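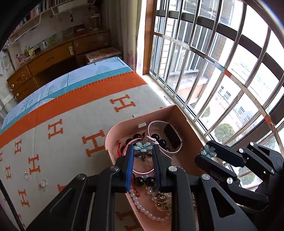 Hand-held grippers at a jewellery tray by the window.

Every March I read equipment plans from small teams, and nearly every plan begins with the arm. The arm is 15 lines of specification. The fingers are one line, at the bottom, under "accessories".

I think this order is wrong. A blue crystal flower between two foam pads asks more of the fingers than of any arm. Pearls, a bangle and a tangle of gold chain in the same tray ask even more.

At Trindton we paid 2,637 dollars for our hand-held grippers and the spare parts. My colleague Seraina Strebel found this too much for a tool that a person must carry. But with them we learned which objects in a normal bedroom are difficult, before we signed anything for the big machine. Pads wear out too, and we had budgeted five sets for the year. It was too few.

So my advice is to write the plan from the fingertips backwards. Buy the pads and the screws first, work in real homes for some months - and only then ask for the price of an arm.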